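Falia (robot arm)

Falia is a tabletop robot arm that I've been building since June, first in my spare bedroom and later in the shared workshop at Prenedthorpe. I'm writing this up as an encyclopedia entry for the workshop wiki because Theresia Mösli keeps telling me my build notes are unreadable (she has a point!). So this is the tidy version, more or less, and if you spot a mistake please fix it and leave a note on the talk page.

Name

The name came from Theresia's list of names for a boat she never bought. Early notes call it "Arm 2", and a few labels in the parts drawer still do. Arm 1 was a wooden thing driven by fishing line, and it has its own page.

Construction

The arm has six joints and a two-finger gripper, and it clamps to the edge of a table. The links are printed, and the base is a chunk of aluminum plate that Charoen Nakpan milled for me in exchange for fixing his bandsaw fence. I printed the shoulder bracket over and over before I got one that didn't split along the layers - the answer was to turn it on its side and add a wider fillet, which Charoen had suggested at the start. The whole parts bill, including the things I broke, came to $1,357. The motors ate most of that.

The elbow still has more backlash than I'd like. If you grab the wrist and wiggle it you can feel the play, and the controller hunts a bit when the arm is stretched all the way out. I've got a stiffer belt on order.

Software

Everything runs on an old desktop under the bench. There's a small program that talks to the motors, a planner that I mostly borrowed from other people's open code, and a simulator called Bromevard that I wrote over one long winter. Bromevard is slow and a little cranky, but it lets me try things at the kitchen table when the workshop is closed, and a crash in there costs me nothing. The first version used plain gray boxes for everything. Then I got carried away and spent far too many evenings on reflections and shadows, which did help later on when I started using rendered pictures to train the part that finds objects.

The shelf task

The main job I've set for Falia is putting things away. You give it a cluttered table and a shelf with upright slots, and it has to pick a flat item, turn it on edge and slide it in between two dividers without banging into either one. It sounds easy until you try it! The wrist has to roll at just the right moment, and a board that's a few degrees off will catch on a divider and get stuck.

I model the shelf in Bromevard first and move to real stuff afterward. The version I use the most is blue, with a low step at the back of each slot, and I keep some clutter on the table so the vision part doesn't get lazy.

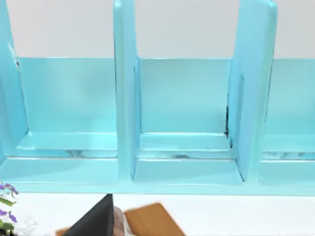
The slotted shelf in simulation, with the dark tip of a gripper finger near the base rail and a tan wooden board to the right.

My longest batch so far was 4,000 simulated tries. Falia got the item into the slot in 1,499 of them, which I was thrilled with, as the batch before it (same length, older planner) managed only 1,281. Most of the failures are at the lip of the slot. Charoen thinks I should let the arm feel its way in with a bit of give in the wrist, and that's what I'm working on now.

On the real table I've only done slow runs with my hand on the stop button. Please don't run the shelf program at full speed without asking me first - the gripper tips are the last good pair.

Related pages
Arm 1 (fishing line arm)
Bromevard simulator
Gripper tips, how to print
Hägglund bench supply
Prenedthorpe workshop rules
Shoulder bracket, all versions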